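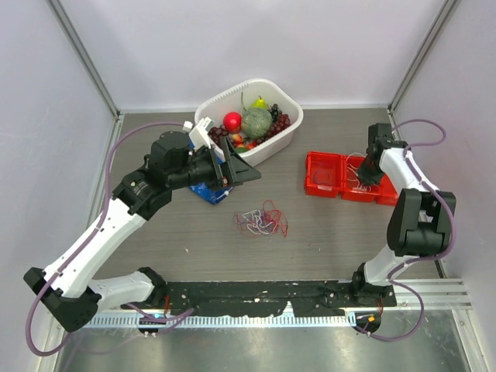

White basket, grey table.

15 April 2026

So I finally got to see Lumbao on stage, after going on about it to anyone who would listen since the winter brochure came through the door. It was the Pretetti company's touring version, at the Playhouse in Zorthorpe, and I've been home for a day and a half and I'm still humming the washing-up song. If you're booked in for later in the tour you might want to skip the bit about the second half. I'll try not to give away the ending but I'm not very good at that.

For anyone new to it, Lumbao is a play with songs (I refuse to call it a musical, there are only five of them) set on an island where the ferry has stopped running. Two sisters keep the ticket office open anyway. They sell tickets, they stamp them, they put the timetable up every morning, and people queue. That's pretty much the first hour! I know how it sounds. My other half's face when I explained it in the car was a picture. But it's so funny, and the queue is full of people you'd happily spend a whole evening with, especially the man with the wardrobe he wants to send to the mainland.

I first read it years ago in a secondhand copy with half of somebody's shopping list in the back, and I'd always imagined it in a tiny room. The Playhouse has 300 seats, and from where we were (row F, on the aisle, very good leg room) you could see every eyebrow. They've kept the set very plain. There's a counter, a bench, a hatch that goes up and down with an awful squeal, and behind it all a big sheet of cloth that is the sea or the sky depending on how it's lit. When the fog comes in they simply let the cloth go slack, and the whole stage seems to get smaller. There was an actual gasp from the woman next to me. I may have joined in.

The elder sister was wonderful. She hardly moves for most of the first half, only stamps tickets, and she gets a different laugh out of that stamp every time. The younger one took me longer to warm to. She was playing it very big early on, lots of arm waving, and I wondered whether she'd got used to a larger house, as they'd come straight from the Grand at Prarnach, where there are 1,157 seats and you need binoculars from the top. By the second song she'd settled, and by the letter scene I'd forgiven her everything.

Now, the songs. They've got rid of the piano. I was ready to be cross about this, I'd practically written the cross paragraph in my head in the interval queue, but the cast play everything themselves – an accordion, a couple of fiddles, something like a washboard – and it works so much better than I expected. The washing-up song is done with cups and spoons on the counter, getting faster and faster until one of the cups goes flying. I have no idea if it's meant to. The queue all ducked together, so I suspect it is.

Act 2 is where I had my grumbles. There's a dream sequence, there always has been, but here it goes on and on. Everybody comes back in grey coats and walks about slowly carrying suitcases, and the accordion does one long note, and I'm afraid I started thinking about what we had in for supper. I went back to my copy when we got in and it's a page and a half. I'd cut it right down. You've already got the empty ferry bell by then, and the bell does the same job in about three seconds flat.

The last ten minutes, though. I won't say who gets on what. I'll only say that the wardrobe matters, and that the hatch comes down without a squeal, and that I had to sit there for a bit while the row filed past my knees. My other half, who had been promised a curry for coming, was blowing his nose and blaming the heating.

A few practical things, as people do ask me. Tickets were £17, which I think is very fair for a cast that size, and there were still some left on the door. The interval is twenty minutes and you'll need all of it, as the bar has one till and the ladies' has a queue worthy of the play. Programmes are thin but there's a nice piece in it about how they made the songs, with the words printed out, so I can now get the washing-up song wrong with more confidence. The car park behind the theatre shuts at eleven. We got out at ten to, a bit sweaty. Take a cardigan if you're under the balcony, whatever anybody says about the heating.

Oh, and the ushers hand you a little ferry ticket as you go in, stamped and everything. Hang on to it! It comes up later and there was a lot of rustling from people who'd put theirs in the bottom of a bag. Mine is now a bookmark.

The tour goes on until June, when they finish back in Prarnach for a week. I'm half tempted to go again to see how it fills that great barn of a place, and whether they've done anything about the suitcases. I can't picture the fog working from the upper circle, but I couldn't picture it without the piano either, so what do I know.

Next up for me is a thriller in the church hall, the one with the telephone, and I've been told there's a new curtain. If any of you saw Lumbao earlier in the run, do tell me in the comments whether the cup went flying at yours as well. And if you've got the old recording with the piano, I'd love to borrow it, as mine was lent out years ago and never came back.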